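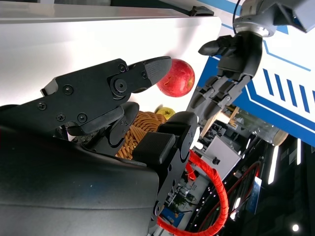
Fingertip and hand meet at a red apple during practice for the Rislow Challenge.

The Patient Art of Passing the Fruit

If you want to feel better about your own clumsiness, and I say this as someone who has dropped more than one birthday cake, go and spend an afternoon with the robotics club at Gebreyes College. They will give you tea, they will find you a stool, and then they will ask you to keep your elbows in, please, while two machines think very hard about an apple.

The club is getting ready for the Rislow Challenge, a student competition built on the sort of small favors people do for each other all day long. Hold this a second. Take the other end. Mind the stem! Teams must get two robots to share an object, and the judges take points off for bruises, drops and what the rule book calls "undue squeezing," a phrase the students have taken to using on each other in the lunch line.

Hongmei Liang, who started the club and still seems a little surprised that people keep turning up for it, is happy to talk about apples for as long as you like. An apple is slick, she told me, and it's round in a way that is never quite round, so a grip that works beautifully on one will send the next one rolling. On one side of the fruit you have a black gripper with a rough, textured pad on its fingertip, and on the other a humanoid hand with jointed fingers, and the two have very different ideas about how to hold on. Getting them to agree has eaten most of the club's January.

There is a notebook for all this, a fat one with a rubber band around it, and in it the students write down every try. They set themselves a target of 2000 before the competition. When I visited they had 200 still to go, and I was treated to a lively argument over whether a try counts if somebody sneezes in the middle of it. (It counts. It went in the notebook with an S beside it.)

I asked Liang if she ever got tired of watching the same little movement over and over. She thought about it for a good while, long enough for me to finish my tea. "I like the slow part," she said. "Right before it closes. I still lean forward."

Soft things are another matter. An apple at least keeps its shape while you reach for it, but the second round of the Challenge uses things that fold and sag, and for those the club has been practicing with woven pieces and straps. Pinch too little and the whole thing slides away, pinch too much and you've made a new shape that the program has never met. It's slow going, and I found I could happily have watched it until supper. The floor in there asks "How do you feel today?" in big teal letters, and more than one student has answered it out loud after a bad run.

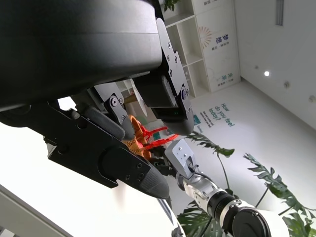 Learning to Let Go

The trouble, I learned, is mostly in the letting go. Anyone can teach a gripper to hold, the students told me, with the breezy confidence of people who spent a whole fall failing to do it. Letting go at the right moment means knowing that the other side is ready, and their first program for this, named Zukach after a card game one of them had made up as a child, was so polite that it waited forever. Its replacement, Indemel, is a bit pushier and much better liked.

They'll run it again tomorrow, starting at nine in the morning, and Liang has asked whoever does the shopping to please look for apples with longer stems.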